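Jan 15, 2026 — dye room, back bench

Picking up from where I left the madder vat before the holidays. I strained it again this morning and got a lot more sludge out than I was hoping for, so the root was probably ground too fine. Note to self (and to Elikem, who reads these even when he says he doesn't): next time leave it coarse and let it sit overnight in a sock. The old nylon ones are fine. Don't use the good muslin.

Wool is the Estby two-ply, same lot as October, 40 grams a skein. Wound 30 skeins last week and my shoulder is still telling me all about it. Scoured them in two batches with the plain dish soap and they came out nice and lofty, a tiny bit of felting on the ones at the bottom of the pot. I've put a knot in the tie on those so we can spot them later.

Mordant: alum at the usual strength, plus cream of tartar for the first batch only. I want to see once and for all if the tartar does anything with our water, which is hard as nails. Elikem Kwofie says it brightens the orange side. I say it makes the wool sticky. We'll see!

Vat temps. I kept the first pot low and slow, lid on, stirring whenever I walked past it. The second pot got away from me while I was on the phone with Dornton about the missing box of skeins (they swear it shipped, the tracking says otherwise, more on that below) and it ran hotter than I wanted for a good while. Madder goes brown on you when that happens. I pulled it off the burner, swore a bit, and let it cool with the wool still in. It's a lovely color all the same, more brick than coral, and I'd happily knit a hat out of it.

What I'm after for the Ametepe blanket is a straight two-color panel, warm on top and pale underneath, with a hard line where they meet. No fade, no stripes, no clever stuff. I keep going back and forth on how tall to make the panels.

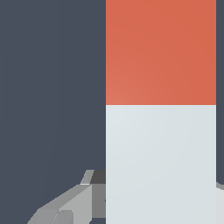
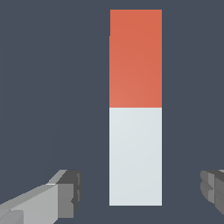
Orange-red over pale gray in both, hard line across.

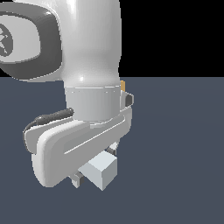
Anyway, the join. I tried dip-dyeing a finished swatch first, because it would save so much weaving-in, and the color crept up past the line no matter how tight I tied it. Wax did a better job but then I had to get the wax out, and there's still a faint shiny band if you tilt it at the window. So we're knitting the two halves separately and grafting. Slower, but the line stays put. I did one practice graft on size 6 needles and the tension was all over the place. The second one was fine after I quit trying to watch a show at the same time.

For the pale half I'm leaving the wool mostly alone. Undyed is too creamy next to the madder, it looks like weak tea. A quick dunk in the very tired indigo (the one in the bucket with the cracked handle, PLEASE label it, whoever mixed it) knocks it over to a cool gray and I'm very happy with that. In and out, squeeze, air it on the rack, done. If you leave it any longer you get baby blue and there's no going back.

Washfastness — first batch bled a little pink in the rinse, second batch hardly at all, which annoys me since that's the one I overheated. Need to repeat with proper notes. Light test strips are taped to the south window with half of each one under card. Please don't move them to water the plants.

Dornton update: they called back after lunch. The box went to the old address. They'll reship, no charge, but it'll be next week, so I'm short for the border. Could use the leftover gray from the shawl if we can find it. I looked in the blue tub and under the carder and had no luck.

Stitch count for the full front came out to 1,163 with the border, which can't be right. Think I counted the corners double. Elikem, could you run it again in Editz? My chart is in the shared folder, the one ending in 2, ignore the other.

Still to do
more alum, we're nearly out
rinse pot has a drip at the tap, put a bowl under it
card the leftover fleece
ask about the wider rack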